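Unit 4: Storage and Order Picking
Instructor: Shanti Lodhi

Reading for this unit: Kelemen, chapter 9, up to the Foltville case.

Goods in a small warehouse are kept in one of two ways. With fixed storage, each item has its own spot and stays there. With open storage, an item goes wherever there is room, and a list keeps track of it. Fixed storage is easier to learn but wastes space when stock runs low.
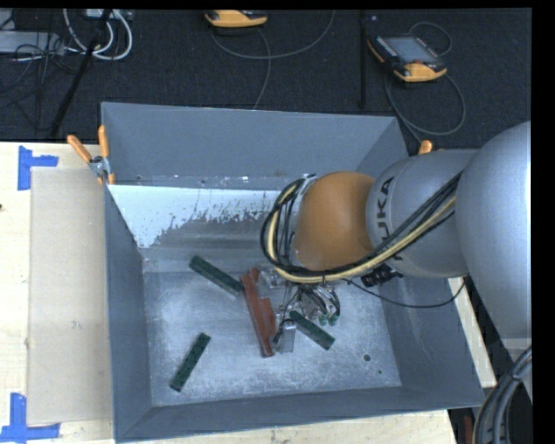
Open storage depends on the list being right. At the Plumthorpe site, 150 items were moved without being logged, and pickers lost most of a morning searching.

Terms to know: pick face, reserve stock, slotting, cycle count.

Slotting means deciding which items go nearest the packing area. Fast movers go first. Heavy items go between knee and chest height.

For next class, draw a floor plan for the Gudenbridge problem (page 55) and mark where you would put the reserve stock.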